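Musterplatten für die Ausleihe erfassen und einlagern

Die Materialsammlung Istenstead stellt Planungsbüros, Schulen und Werkstätten Oberflächenmuster zur Ansicht bereit. Die folgende Anleitung gilt für alle Außenstellen und ersetzt die Fassung vom April.

Schritt 1: Eingang prüfen
Gleichen Sie den Lieferschein mit der Bestellung ab. Muster mit beschädigten Kanten werden nicht aufgenommen, sondern an den Lieferanten zurückgesandt.

Schritt 2: Datensatz anlegen
Öffnen Sie in Cornosen die Maske »Neuzugang« und tragen Sie Dekor, Trägermaterial, Stärke und Hersteller ein. Die Signatur wird fortlaufend vergeben; der nächste freie Wert ist 3786. Muster der Serie Munteanu erhalten zusätzlich das Kürzel MU.

Schritt 3: Etikett anbringen
Das Etikett gehört auf die Rückseite, 3 cm von der unteren Kante entfernt. Die Sichtseite bleibt frei.

Schritt 4: Einlagern
Platten sind stehend aufzubewahren. Reinigen Sie die Oberfläche zuvor mit einem trockenen, fusselfreien Tuch – Lösungsmittel sind nicht zulässig. 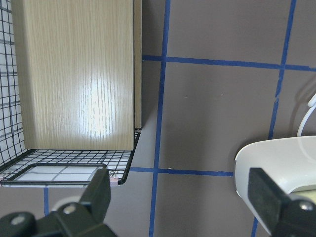
Holzdekor in heller Eiche, stehend im Drahtkorb.

Schritt 5: Ausleihe freigeben
Setzen Sie den Status auf »verfügbar«. Die Leihfrist beträgt vier Wochen und kann einmal verlängert werden. Anträge aus Flitby bearbeitet Ea Frandsen, alle übrigen Hjalti Ásgeirsdóttir.

Nicht zurückgegebene Muster werden nach 52 Tagen in Rechnung gestellt.

Stand: Montag, 7. September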